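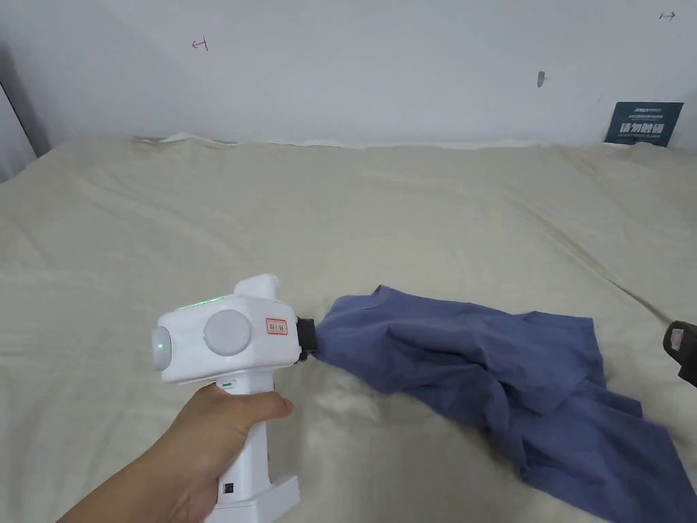 4.2 Why people rewatch

I went into this part of the study thinking I knew the answer. I've seen Vunholm, the old desert western, more times than I'd like to admit, and I figured everybody goes back for the ending. Boy, was I wrong!

We had 802 survey replies to work with, and Sumeya Berhe and I read every one (she did the bigger half, bless her). Most people hardly mentioned the ending. They wrote about the music, or a face they liked, or the couch they were sitting on when they first saw it – one person spent 300 words on a grandfather's popcorn.
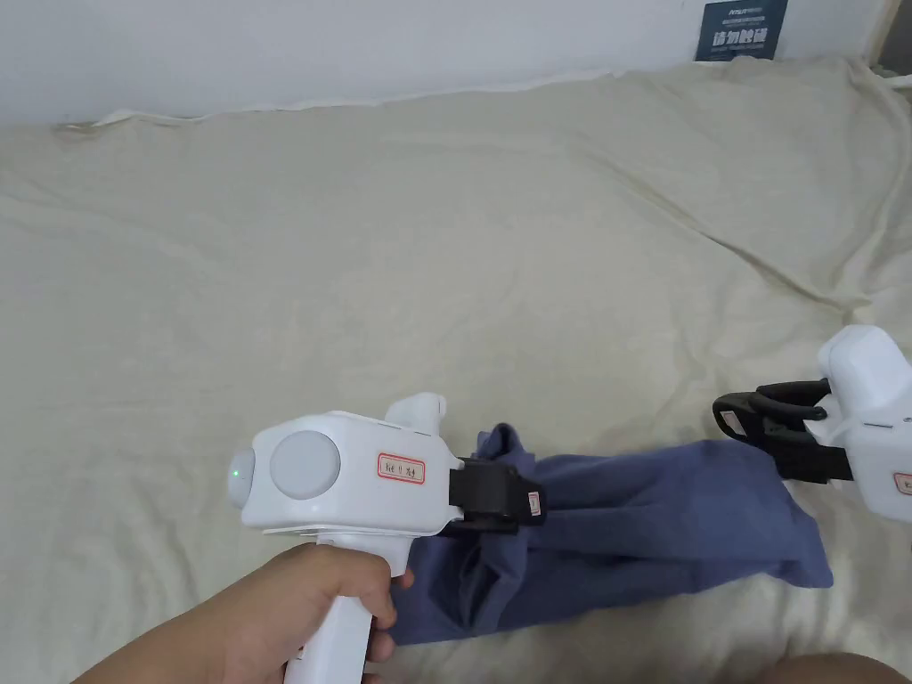

Figure 3. Two hand-held grippers closing on opposite ends of a blue-purple cloth.

Cinzia Tedesco read an early draft and thought I was leaning too hard on nostalgia. Fair enough. So I went back to the replies on Gidey, a comedy that had been out for only a few months, and there the talk was nearly all about jokes people had missed the first time. About 20 of them named the same line in the train scene. I still don't find it funny, but I've now watched it with my sister and she laughed both times.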